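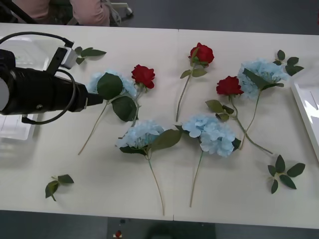
Notes on the Orkora prints

September 2021

The edition is finished. It took from June until last week, longer than I had planned, and most of the delay was paper.

The series is 33 etchings on copper, all from drawings made on the towpath between Ondton and the old lock at Orkora. Plate size is 5 by 7 inches throughout. I started on a 300 gsm cotton sheet and lost the first batch to uneven damping. The sheets buckled at the corners and the plate mark came out soft on one side. I now soak for 20 minutes, blot, and stack under plastic overnight. The results are flat and repeatable.

Aquatint was the other problem. My rosin box leaks, so the grain settles coarser near the door. For the night plates I switched to spray acrylic, two light passes, and bit in stages with stop-out between each. The darkest plate had five bites. I kept a record of times for every plate, and I would not try to print the set again without it.

Total pulls came to 235, of which 88 were good enough to sign. The rest are proofs, wiping errors, or sheets with a fingerprint in the margin. I have cut some of them up for chine-collé tests.

The set goes to Flestport next, to the upstairs room at Nepia. They hang on rails — no nails in the wall — so the frames need D-rings at the same height on every back. I have done the first dozen. The glass for the others has not arrived yet.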